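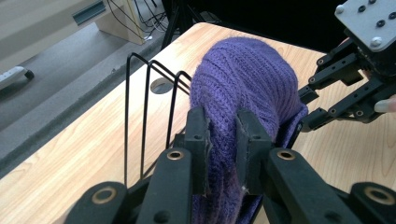 Figure 1. Purple knit beanie, ribbed, fuzzy, upright on the tabletop.

Course Projects > Textiles and Everyday Objects > Final Reports > The Winter Hat Problem

The Winter Hat Problem: Storing Knitwear in a Shared Hallway
Henrike Wendt

1. Background

The hallway of our student house has one shelf, and in November the shelf becomes a compost heap of hats. People arrive home, throw a hat at it, and leave the next morning in somebody else's. I have lost two good hats this way and gained one bad one, so I can't claim to be a neutral researcher.

My project asked how knit hats should be stored so that they keep their shape, can be found before an 8 a.m. lecture, and don't shed on everything nearby. The course handout suggested choosing a topic "with personal relevance." I may have overdone it.

2. Materials

I collected 18 hats from housemates, most of whom noticed. The beanie in Figure 1 was the reference hat. It is a medium violet-purple with ribs running up the crown, and where the brim curls outward the underside shows darker. It is also hairy. Stray fibers come off on whatever touches it, which made it ideal for the shedding part of the study and a poor companion to my black coat.

Storage was tested in a Simisance hanging organizer (secondhand, one pocket torn), a lidded box, and a row of hooks left behind by a previous tenant named Sobczak, whose name is still on the mailbox.

3. Method

Each hat spent 3 weeks in each kind of storage. Afterward I stood it on a table and gave it a shape score from one to five, where five meant "a head could have just left it" and one meant "pancake." My roommate scored the hats separately so the results wouldn't depend on my mood. We disagreed often, mainly over what counts as a pancake.

For shedding, I laid a square of black felt under each hat and looked at it with a desk lamp. I had planned to count the fibers. On the first square I got to 61, sneezed, and changed the method to "light, medium, or terrible."

4. Results

Hooks were fastest in the morning and worst for shape. Anything hung by the crown grew a small point, and two housemates went to class looking like garden gnomes. The box kept shapes well as long as the hats were stood upright and not stacked. Once stacked, the bottom hat lost every time. The organizer came out in the middle, apart from the torn pocket, which delivered its hat to the floor each night.

Thick ribbed hats recovered best after being squashed. The thin ones sulked for days. The reference beanie scored "terrible" on the felt in all three kinds of storage, so I can't blame the furniture for that.

5. Problems

The hats were in use during the study. I asked people to return them to their assigned places and they said yes very politely. Rüdiger Hagedorn wore his through most of the hook period and handed it in warm.

6. Recommendation

Thick hats go upright in the box, one layer only. Thin hats go in the organizer. The hooks should be kept for scarves and keys. I have put a note saying this above the shelf, and someone has hung a hat on it.

Comments (3)

knitwit_dana: You can fix the gnome point with steam and a mixing bowl. Ask me how I know.

Rüdiger Hagedorn: It was cold out. I stand by my contribution.

pbenning: Did you try washing the purple one? Mine shed a lot less after a couple of gentle washes in a mesh bag.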